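Detel Revises Carton Line for Household Textile Shippers

DRANAVPORT, 25 July 2026 - Detel, a maker of corrugated packaging, has revised its Halby line of shipping cartons for bedding, towels and other soft household goods. The revised line has 9 sizes and replaces two older ranges that were sold separately.

All sizes use a regular slotted design in single-wall board. The flute direction is vertical on the side panels, and the score lines have been moved slightly outward so that the flaps fold flat against the sides during packing. The bottom seam takes one strip of paper tape. Cartons ship flat in bundles tied with paper strap.

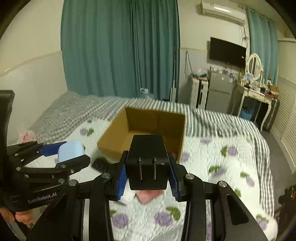
Detel tested the revised board at its Dranavport plant beginning in April. The test plan covered stacking strength, edge crush and repeat opening, with 1077 cartons drawn from normal production and 539 of those held in a humid room before loading. Repeat opening was added at the request of customers who reuse cartons for storage at home. In that setting a brown cardboard box is often set open on a bed, flaps folded out of the way, and filled from above, so the base has to stay square on a soft surface. The bottom flaps on the four largest sizes were lengthened for this purpose.

"The old cartons were strong enough in a stack, but the base sagged when it was not on a hard floor," said Ritu Dwivedi, packaging engineer at Detel. "Longer flaps use a little more board. We consider that acceptable."

Orders are handled through Bajpai, the distributor for the line. Existing part numbers remain valid until current stock is used up. Sample packs of four sizes are available on request.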